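Betreff: Re: [Segelflug-Oldtimer] Querruder Prirnska, Spiel im Antrieb

Hallo Hugo, hallo zusammen,

Hugo Escobar schrieb:
> beim Nachmessen am linken Querruder habe ich an der
> Hinterkante 12 mm Spiel, rechts nur 2. Die Seile sind
> im Januar neu gekommen. Kann das vom Umlenkhebel
> kommen? Und hat noch jemand die Zeichnung dazu?

Den Umlenkhebel würde ich als Erstes ausbauen. Bei unserer Prirnska war die Buchse oval, von außen sah man davon nichts. Man kommt nur durch den Handlochdeckel an Rippe 18 heran, und der Bolzen geht nach vorne raus. Vorher das Ruder feststellen und die Seilspannung ganz wegnehmen.
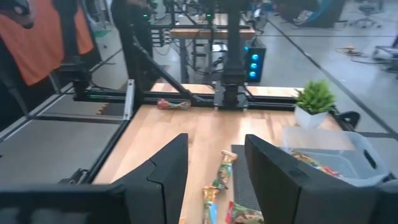 Neue Buchsen hat uns Ramiro Zabala aus Bronze gedreht, mit etwas Übermaß zum Aufreiben. Die von Gallik passen im Außendurchmesser nicht. Ob er noch welche liegen hat, müsstest du ihn fragen, er liest hier mit.

Die Zeichnung hat die Nummer 1838, Blatt 2. Meine Kopie ist am Rand schlecht lesbar, die Passungen erkennt man aber. Ich scanne sie heute Abend ein. Den Prüfer bitte vor dem Zusammenbau holen, bei uns musste alles noch mal auf.

Gruß
Saturnino Palacios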